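Chapter 7
Care and Adjustment of a Multi-Finger Hand

7.1 Purpose of this chapter

The earlier chapters treated the arm as a positioning device. This chapter deals with what is bolted to the end of it. A multi-finger hand has more moving parts in a smaller space than any other section of the cell, and most unplanned stops in a manipulation cell begin there. The reader will learn to inspect the fingers and thumb, replace a worn pad, set the open position, and check the wrist camera after the hand has been disturbed.

The working example is the Gakcombe cell at the Drotedgate training shop. It has two arms, each with a hand, and a small camera at the wrist. The maintenance schedule was written by Naheed Tanoli and last revised on 21 July 2022. Section numbers in the schedule are given in brackets where they apply.

7.2 Terms

Pad: the replaceable tip of a finger or thumb. The pad is a wear part.
Linkage: the members that carry motion from the drive to the tip.
Joint piece: the rigid part between the linkage and the pad.
Open position: the commanded position in which the fingers and thumb are fully apart. All offsets are measured from it.
Cycle: one closing and one opening of the hand, with or without a load.

7.3 Service intervals

The cycle counter is kept in the controller and must be read before power is removed. In the Gakcombe cell the intervals are as follows.

Every 1000 cycles: wipe the pads, look for cuts and glazing, check the joint pieces for looseness [4.1].
Every 3000 cycles: replace all pads as a set, check the linkages for side play, set the open position again [4.3].

Pads are replaced as a set even when only one is worn. A new pad next to an old one changes the height at which the tips meet the work, and the closing routine does not correct for this. In the first month of service one hand lost a pad at 1184 cycles. Faisal Jatoi's report traced the loss to a cleaning fluid that had softened the adhesive. The fluid was withdrawn, and a dry cloth is now used.

7.4 Checking the open position

Move the hand to a clear place above the work surface and command it open. Wait until the drive current has settled. Nothing should be held in the hand during this check. Look at the gap between the fingers and the thumb first, then at each tip in turn. The tips need not lie at one height; compare each with the value recorded for that finger, never with its neighbor.
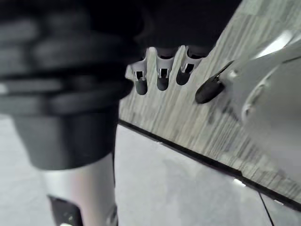 Figure 7.1. Open hand above the work surface, from the wrist camera. The thumb enters from the right.

The camera view is adequate for finding a finger that has not opened. It is not adequate for measurement. Nearby parts may be badly out of focus, and the angle of view hides the rear of the joint pieces. Use a gauge for any value that will be entered in the log.

If a finger stops short, remove power and move it by hand through its full travel. Stiffness along the whole travel points to the drive. Stiffness at one place points to the linkage, which is treated in Section 7.6.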